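Sivum Office Server Setup Guide
Section 4: Moving to a different box

Read all of 4 before you start. Takes an evening. Do it after the office closes, people lose open files otherwise.

Who this is for: anyone running Sivum on a secondhand tower who wants to move it to another secondhand tower. Buying a new server from Undden? Skip to Section 6, they ship it preloaded.

4.1 Before you touch anything

1. Log in to the admin page on the old box. Write down the network name, the fixed address and the admin password. On paper.
2. Check that last night's backup finished. Green check next to it = fine. Yellow = run it again. Red = stop, go to Section 9.
3. Export the user list (Users > Export). Save to a USB stick. Not to the server. People do this.
4. Export the share permissions too. Separate button, same page, easy to miss.
5. Tell everyone. Email plus a note on the front door works better than email.

Note: the user export does not include passwords. Everybody sets a new one at first login. Warn them or your phone rings all morning.

Note: offices with more than 84 users, split the export into two files. The import page chokes on bigger ones. Known bug, not fixed yet.

4.2 Get the new box ready

6. Blow the dust out, outdoors if you can.
7. Fit the drives. Label each cable with tape as you go, slot 1, slot 2 and so on.
8. Check the memory is seated. Push both ends till the clips close.
9. Put the install stick in a rear USB port. Front ports on older towers are flaky. 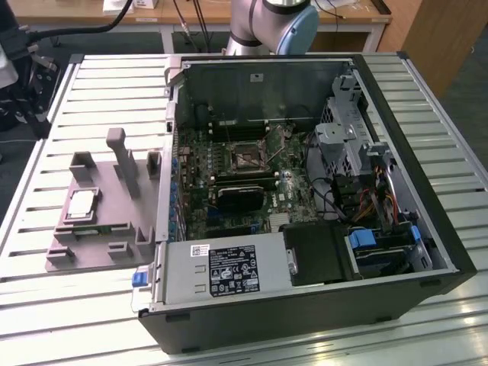
Used towers from Climirside come with no drives and no license, and the clock is nearly always wrong, so plan for all three. License key is on the packing slip for your original Sivum order, same key works on the new box once the old one is released (step 19). Set the clock in setup before you install or the key gets rejected with an error that says nothing about the clock. For any work inside, lay the tower on its side, side panel off, open part facing up, so nothing drops down behind the board. Memory can be on both sides of the processor socket, so look at both when you do step 8. Panel goes back on before the box goes in the closet, the airflow is bad without it.

Caution: unplug the power cord before opening the case. Switching off at the front is not enough. Hold the power button down for a few seconds after unplugging to drain what's left.

Caution: if the processor is out for any reason, don't touch the pins in the socket. Bent pins are not covered by anybody.

4.3 Install

10. Power on, pick the USB stick from the boot menu. Key is different on every brand, try F12 first, then F9, then Esc.
11. Choose Install, then Replace existing server. NOT New server. New server wipes the name and you'll be redoing every desktop by hand.
12. Type in the network name from your paper. Exactly the same, capitals included.
13. Pick the drives. System drive is the small one.
14. Wait. The bar sits at the halfway point for up to 15 minutes. Its not frozen. Do not restart.
15. When it asks for an address, leave it on automatic for now. Both boxes on the same fixed address at once is a mess.

If the install stops with code 111, the stick is bad. Make another one, different stick. Don't bother retrying with the same one.

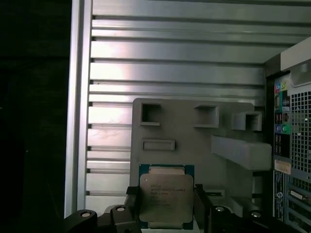 4.4 Copy the files over

16. Both boxes on, both plugged in to the same switch. Cable only, no wi-fi.
17. On the new box: Tools > Pull from old server. Type the old address. Start.
18. Watch the first few minutes. If the speed sits near zero, swap the cable before blaming anything else.
19. When the copy is done, go to the old box and hit Release License. Then shut it down. Leave it shut down.
20. Set the fixed address on the new box to the old one's. Restart.
21. Import users, then permissions. That order. Wrong order and teh permissions land on nobody.

Note: any single folder with more than 2,000 files in it copies slow. Old scan folders mostly. Archive those beforehand if you're in a rush.

Note: printers are not part of the move. Add them again under Devices. Scan-to-folder has to be redone at the copier, with the new password.

4.5 Check it

22. From two different desks, open a file, change a word, save, close.
23. Log in as an ordinary user. Payroll folder should not show up. If it does, redo step 21 right away.
24. Run a backup by hand and let it finish before you go home.

Keep the old box untouched for a month. Don't wipe the drives, don't lend it out.

Steps 16 to 21 reworked in August after the Sampaio office move. Corrections to İlker Türkmen, give the step number please.

Next: Section 5, Remote access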